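Oleksandra Palamarchuk poured the tea before she would let me ask anything, and then apologised at some length for the biscuits. She has been running the picking service at Kerex for 7 years, and she still talks about it as if she'd just thought of it.

"People ring up wanting a robot," she told me, "and what they really want is their returns sorted by teatime." So Kerex rents out the whole cell, arm and software together, with up to 30 days' trial first.
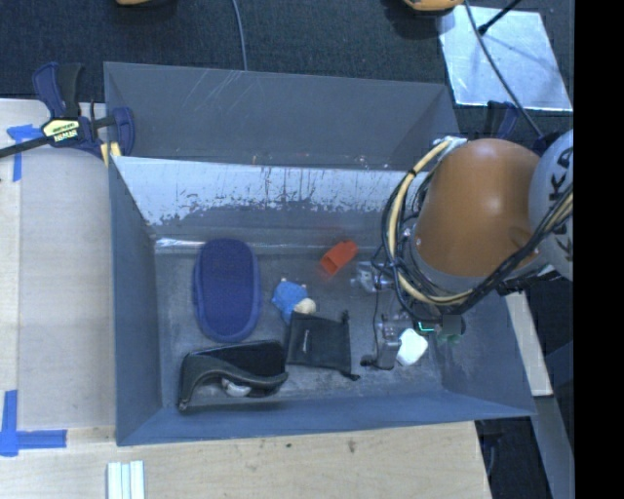
The monthly fee is £3,232, and I did ask whether that wasn't rather steep for a small shop like Destley. She laughed and said they'd asked the same. What wins people over, she thinks, is the muddle it's given to work on: a soft blue toy touching a drawstring pouch, with a glasses case right beside them. "Boxes are easy, bless them. It's the floppy things I lie awake over!"

Setting up takes 2 visits, and she likes to go along to both.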